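# Running the Laundry Demo on an Open Day

These notes cover the two-arm washer loading demo at Trastley. They assume the Gitau controller is already calibrated and the Majali teleoperation software is installed. Allow 28 minutes for setup.

## 1. Stage the load

Use light-colored clothes in mixed fabrics. Heap them within reach of the right arm and do not fold them. Open the washer lid by hand. Set the gripper force limit to 12 N before the first grasp. 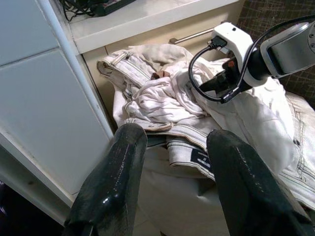
*Grippers at the clothes pile.*

## 2. Load the washer

1. Home both arms and check that the wrist cables have slack.
2. Grasp one garment at a time. If two come up together, release and try again.
3. Move the garment to the washer with the left arm at low speed.
4. Lower the gripper toward the drum opening, then open the fingers.

Visitors ask most of their questions during step 3, so keep the operator on a headset and let a second person talk.
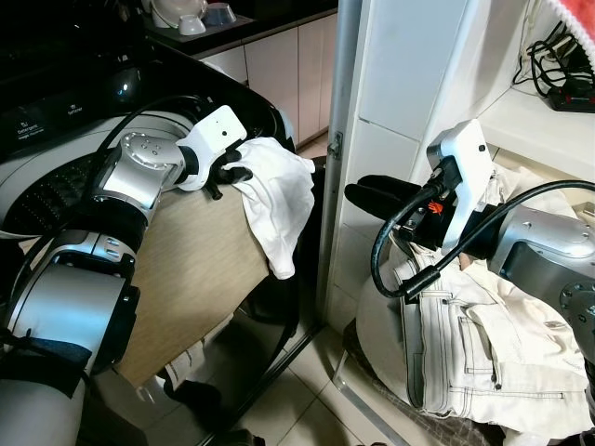
Tamer Haddad asked whether a failed grasp should be cleared by hand to keep the demo moving. It should not. Let the operator retry 2 times, then skip to the next garment and log the failure.

## 3. Handle heavy knits

Sweaters tend to hang up on the front lip of the machine. Regrasp near the hem, lift, and feed the fabric in short strokes. Error 3634 in the Kosach log means the wrist torque limit was reached; back off before clearing it.
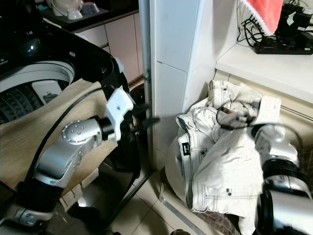 After the last garment, return both arms to home and cut motor power at the controller. Save the log under the session name before visitors are allowed past the floor line.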